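Fotos | Bancada nova, gente antiga
Armazém de devoluções da Zadcombe, Gurine
2022-10-07

A Zadcombe recebe em Gurine as mochilas, estojos e acessórios que os clientes compraram com entusiasmo e devolveram com mais entusiasmo ainda. São 3120 artigos numa semana mansa de abril, bastante mais no regresso às aulas, e até há pouco tempo passavam todos pelas mesmas mãos: as da equipa de triagem, que abre, apalpa, revira bolsos e decide se a peça volta à prateleira, segue para reparação ou tem um fim menos digno.

Entretanto chegaram os braços. A administração chamou-lhes «colegas» na circular interna, o que levou logo alguém a perguntar se também pagavam quota para o café. Não pagam. Em compensação, têm direito a uma bancada só para eles, com paredes claras e luz própria, coisa que a triagem pedia desde que o armazém mudou de Nondby para aqui.

O trabalho deles é preparar a peça: separar da mochila o que ficou esquecido lá dentro ou veio no mesmo saco, endireitar alças, deixar tudo à mostra para quem decide. Quem decide continua a ser gente. Hajnalka Bárány, que chefia o turno da manhã, fez questão de que isso ficasse escrito, e ficou, numa folha plastificada junto ao relógio de ponto.

Mudou a conversa, para começar. Antes falava-se de novelas, de joelhos e do preço do gasóleo com uma mochila em cada mão. Agora fala-se do mesmo, mas olha-se de lado para a bancada, como se olha para a panela do leite. Géza Bozsik, com mais anos de fechos encravados do que gostaria de admitir, passou de triador a «operador de célula». O ordenado acompanhou o título a passo de caracol, e o sindicato já tem reunião marcada sobre o assunto. Ele diz que lhe doem menos os pulsos e mais a paciência.

Mudaram também as pausas. Os braços não fumam, não almoçam e não têm filhos com febre, e durante as primeiras semanas houve quem achasse que isso devia servir de exemplo. A ideia morreu depressa, na tarde em que a célula ficou parada à espera de um técnico da Rácz e a triagem manual despachou 80 mochilas sem ela. Desde então a pausa de 20 minutos é sagrada e faz-se longe da bancada, com a porta fechada.

Quanto aos postos de trabalho, a resposta oficial é que não se perde nenhum. A resposta do refeitório é que também não se contratou ninguém para o lugar das duas reformas de abril. As duas são verdadeiras e convivem mal à mesa. Em troca, há formação: cada pessoa do turno aprende a parar a célula, a rearmá-la e a preencher o registo de incidentes, um formulário tão comprido que já gerou o seu próprio incidente.

A meta para o trimestre são cerca de 2560 peças preparadas na bancada. O quadro onde se aponta o total fica ao lado da máquina do café, e há quem o atualize a giz com mais carinho do que rigor. Os objetos esquecidos continuam a ir para a caixa da Hajnalka, que telefona aos donos com uma voz que faz qualquer um sentir-se culpado.
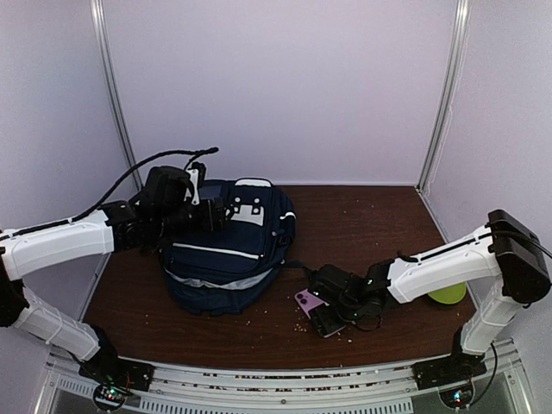
Mochila azul-marinho e telemóvel, um braço para cada assunto. As migalhas ficam para quem tem pano.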